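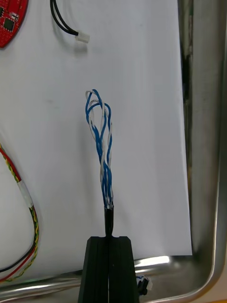 Wrist cam and parallel gripper on wire harnesses: first impressions

Forum: Grippers and end effectors

tinsnips_ray
Posted 17 March 2023

OK, I have been wanting to write this up for weeks! I finally swapped the suction tool on our bench arm for a two-finger parallel gripper, with a little camera at the wrist, and pointed the whole thing at the worst parts bin I could think of: small cable assemblies. The picture at the top is from the wrist camera with a blue and white bundle in the fingers, held by the black sleeve.

Setup, for anyone who wants to compare notes. The gripper is the Mocanu slim one, stock fingers, no pads yet. The controller is a Sidinier, the older model with the fan that sounds like a hair dryer. I put white paper down in the steel tray to give the camera a plain background, and that helped a lot more than I expected.

What I love so far is the sleeve grab. If I aim for the sleeve, the fingers have something firm to close on and the rest of the wires can do whatever they want up top. I have logged 800 tries since February and sleeve grabs beat wire grabs by a mile. Grabbing twisted wire in the middle is a mess. The strands slide over each other and the bundle turns in the fingers.

What I don't love is the shine from the tray rim. My edge finder keeps thinking that bright streak is a part.

Anybody else doing cables with parallel fingers? I'd really like to hear what you changed first.

Keerthana Panicker
Nice! This is very close to what we do at Clilville and I'm happy to see somebody else picking on cables. First thing I would change is the fingers. Get a shallow V groove cut into each one, running the same way as the sleeve. Flat faces touch a round sleeve along one thin line per side, so it can still tip. With the groove ours stopped leaning almost completely.

Also, how hard are you squeezing? We started way too high.

tinsnips_ray
Force is at 26 percent of max on the Sidinier. Lower than that and I get slips when the arm speeds up. I haven't tried grooves, and now I want to go cut some tonight.

oldgantry
I'll be the grump. Why a parallel gripper at all? Look at how those wires open up into a big loop above the sleeve. The sleeve is the only part you control. I ran soft three-finger grippers on speaker cable for a long time and they wrapped the whole bundle, loops included. You give up some position accuracy, sure, but you don't have a wire balloon waving around and catching on the next part.

Keerthana Panicker
I'd disagree for this job, oldgantry. Soft fingers were great for us at picking up and terrible at putting down. When the next step is lining up an end with a fixture, I want to know where the sleeve is, and a parallel grip tells me. The loops are a problem for the path. Go up high, travel slow, come down straight.

oldgantry
Going slow is exactly my complaint. My soft gripper didn't need to slow down for loose wire.

Satish Poduval
You may both be right, depending on what happens after the pick! Dropping cables in a bag? Soft all day. Plugging them in? Parallel with grooves.

Ray, on the camera. I see the loose wires go right up through the middle of your view once you're holding the part. Are you using the same camera to find the place location? When I tried that, the cable I was holding hid the target about half the time. I added a second camera on a post beside the tray and kept the wrist one for picking only. I run both through Neko now and switching between them is just one line in the job file.

tinsnips_ray
Yes, same camera for both, and yes, that's biting me. I had been tilting the wrist before the place move to peek past the wires. It works but it adds a lot of time and it feels silly. A post camera sounds so much better. What lens height are you at?

Satish Poduval
Mine sits 600 mm above the tray floor. Any closer and I lost the corners.

pixel_pusher_dee
Jumping in about the shiny rim. Try masking it before you buy anything! The tray doesn't move, right? Draw a polygon a bit inside the rim and ignore everything outside it. If a plug ends up against the wall you'll miss it, so give the tray a little nudge now and then, or have the arm sweep the edges.

I'd also move the light off to one side and put a sheet of drafting film over it. Bare LEDs on polished steel are rough.

oldgantry
Or use a plastic tray. Matte gray, done.

pixel_pusher_dee
Ha, fair. Though white connectors on white paper will be your next headache. I can see one in your picture near the top, on the end of a black cable, and the shadow is doing most of the work there. I went to medium blue paper for white plugs.

tinsnips_ray
Blue paper would eat my blue wires though, wouldn't it?

pixel_pusher_dee
Oh, good point. Green? No, you've got a yellow and green pair in there too. Maybe stay with gray.

Keerthana Panicker
We use gray. One more number for you: our first grooved set went 2,673 cycles before I saw any wear worth filing down, and those were plain printed nylon. So don't bother with metal until you know the shape you want.

oldgantry
That's better than I would have guessed for nylon. I'm still on team soft.

tinsnips_ray
This is great, thank you all. Plan is printed V fingers first, then the mask, then a post camera when I can find a decent clamp. I'll run the same set of cables on flat fingers and grooved ones and post both logs in this thread. oldgantry, if you still have a spare soft set lying around I would gladly pay shipping and put it in the same test.

oldgantry
I do. Check your messages.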